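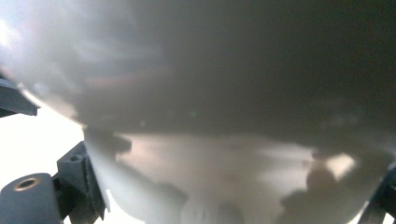 A pale, rounded object at the gripper, seen from very close.

Noeline Bright wrote the first version of the Kestcombe handling rules in April, on two sheets of paper taped inside a cabinet door. The version in use now is dated June 19, 2023, and has 23 rules. She would like it to be shorter.

"People read the first page," she says. "After that they ask the person next to them, and then you have a different set of rules."

The rules cover work with hand-held grippers, where a person moves the jaws through a household task and the motion is recorded. Most of them deal with ordinary matters. Cables are checked before a session starts. Tape that has lifted from a table or the floor is replaced, and the operator says out loud when a take begins and ends.

Bright spent six years in machine safety at Dristar before moving to Kestcombe, and she expected the hard part to be pinched fingers. It was consistency.

"One operator picks up a cup by the rim, the next one by the base," she says. "Both are fine. But if the sheet says base, then I need base, or I need a note that says otherwise."

Rule 10 is the one she gets the most questions about. It says that a failed grasp stays in the record. The operator may repeat the task, but the first attempt is kept and marked.

"They want to delete it. They feel they did a bad job," Bright says. "I tell them a drop is data, and a missing take is a hole."

The rule for two-handed work came later. When only one gripper has something to do, the other is kept open and in view, low and to the side. Operators used to let it hang below the table, and the reviewers at Erkness sent those recordings back.

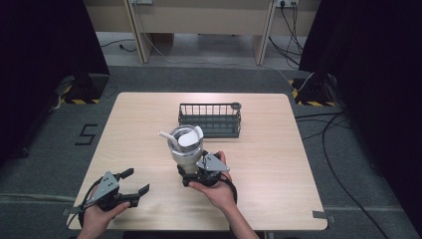 Bent Holst thinks the two-handed rule asks too much over a long session, and that an idle arm should be allowed to rest between takes without a note in the log. He has put this to Bright in writing.

"He has a point about fatigue," she says. "I've moved the break up. I haven't changed the rule."

Her advice to other sites is to have a new operator read the sheet aloud and stop at anything unclear. At Kestcombe that took out two rules in one afternoon - both hers.

The next revision will be checked against the Dovhaniuk checklist, which Erkness already uses. Bright is still working through the section on cables.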